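Review: Prellside two-finger gripper with wrist camera, January 2022

The Prellside replaced a Lozano parallel gripper on our bench arm. Firmware 36, stock fingers, default force limits. Price as delivered was $2749, and the Lozano kit it displaced is still sold for less.

## Mounting and wiring

Bolt pattern matched our flange without an adapter. The cable exits on the side and needs a strain relief clip, not supplied. The Grorisby controller found the gripper on the second scan. The camera needed a manual address. The printed manual gives the wrong default; the April revision online has the right one.

## Grip

The test log covers 309 picks, mostly narrow or tapered parts. Flat-sided parts gave no trouble at any force setting. Tapered stems are harder. The fingers make contact over a short length, so a part held low can pivot if the arm accelerates hard. We dropped the acceleration limit for those and left it there.

Force resolution is coarse at the low end. Setting 2 is the lowest usable value; setting 1 stalls before contact on some cycles. The Lozano was finer here.

## Wrist camera

Exposure is automatic with no lock in the current driver. On polished stone the glare shifts as the wrist moves, and the Prudska segmentation package sometimes marks a bright vein as an object edge. Matte parts in a pale color separate well from a dark surface. Focus is fixed and set for the fingertip zone, so anything well off to the side is soft. The fingertips stay in view at the bottom, useful for checking a pinch on a thin stem such as the pale green one on dark red marble.
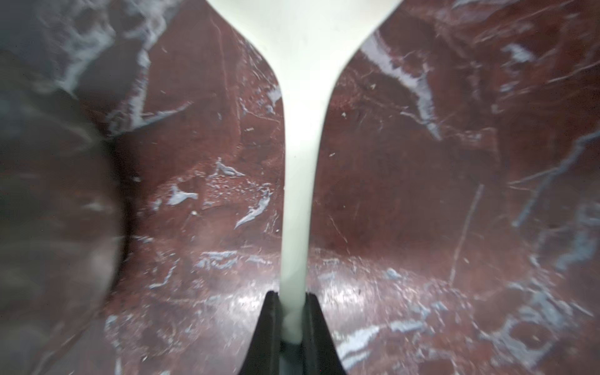 ## Verdict

Good mechanics, average low-force control, a camera that needs an exposure lock. Keep the Lozano for fragile parts. We are keeping the Prellside on the arm for everything else.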